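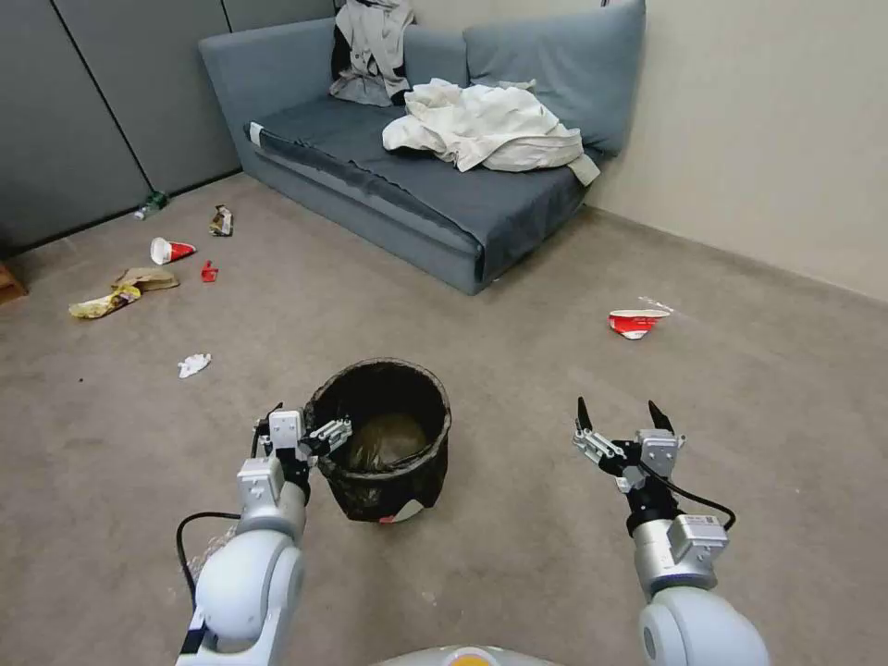
Gray-blue sofa, back cushions in place.

I finished the seat foam replacement for the rental flat in Finham, and these are my notes, mostly so I can find them again in April when the second sofa is due.

The old foam had a permanent sag of 18 mm at the middle of the seat. I measured it with a straightedge across the front and back seams and a steel rule. Pressing by hand told me nothing useful, as the ends felt much the same as the middle.

Foam is sold by density and by hardness, and the two get mixed up all the time. Density is mass per volume and is a fair guide to how long the foam will last. Hardness is the force needed to compress a test piece by a set amount. A dense foam can be soft. The Inimell listing gave hardness only, so I wrote and asked for the other figure. They took a week to answer.

I ordered from Wornell in the end. The slab was 180 cm long and had to be trimmed at one end. An electric carving knife does this well if the blade is kept vertical and the foam is not squeezed. I marked both faces and cut from each side to the middle.

New foam should go in slightly oversize so the cover stays tight. I left a small allowance on the length and none on the depth, which was a mistake. The rear seam wrinkles when the cover is zipped. A layer of polyester wadding fixed most of it.

I let the slab rest flat for 72 hours before fitting. It had been shipped rolled, and the corners were the last part to recover.

Still to do: check the sag again after three months, same straightedge, same points.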